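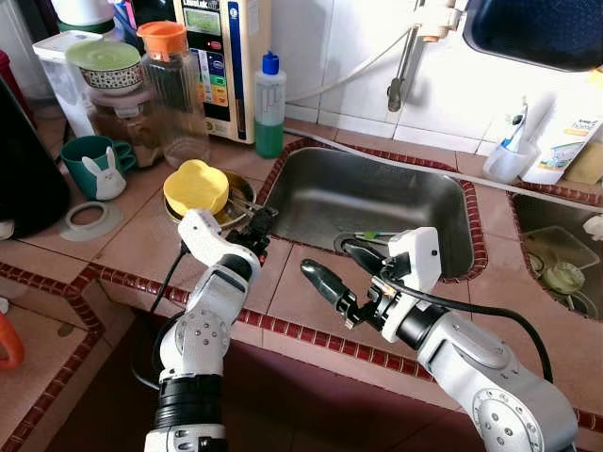

Washing the Dishes: What Happens at the Sink

By Leire Montes

Every time people eat, something gets dirty. Plates, cups, spoons and pans all pick up bits of food, and they need to be cleaned before the next meal. Most kitchens have one special place for this job. It is called the sink.

What is a sink made of?

Many sinks are stainless steel. Steel is a strong metal made mostly from iron. Plain iron turns orange and flaky when it stays wet, and we call that rust. Stainless steel has another metal in it, chromium, that helps keep rust away.

The counter next to a sink has to put up with splashes. Some counters are covered in tiles, like the pinkish-tan ones with the small dark red border. Most tiles are made of baked clay. Water can be wiped off them with a cloth.

Why do we stack things?

A round metal plate can hold a yellow bowl and a few thin utensils all at once. Stacking saves room on the counter. Put the wide, flat things on the bottom and the small things on top - a tall pile of cups is likely to fall over.

Lids come off before washing. Some jars and boxes have a soft ring that helps the lid close tightly. Food can hide under a ring like that, so it gets washed too. 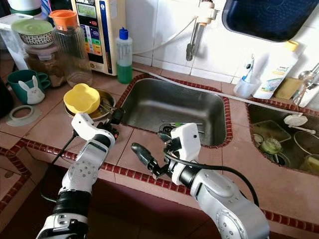

Reading time: 2 minutes (second half)

What does dish soap do?

Water and oil do not like to mix. If you rinse a greasy bowl with plain water, a lot of the grease stays put. Soap is different. One end of each tiny bit of soap sticks to water, and the other end sticks to grease. When you rinse, the water pulls the soap away and the grease goes with it.

Green dish soap in a squeeze bottle is easy to keep by the sink. You only need a little.

Where does the water go?

Water comes out of the faucet and leaves through the drain at the bottom of the sink. From there it runs into pipes. In many towns the pipes lead to a plant where the water is cleaned.

Try it

Ask a grown-up for two small bowls. Rub a drop of cooking oil inside each one. Rinse the first with plain water. Wash the second with soap and a sponge for 20 seconds, then rinse. Feel both with a finger and write down which one is slippery.

Word to know

Grease - thick or oily fat, often left behind by cooking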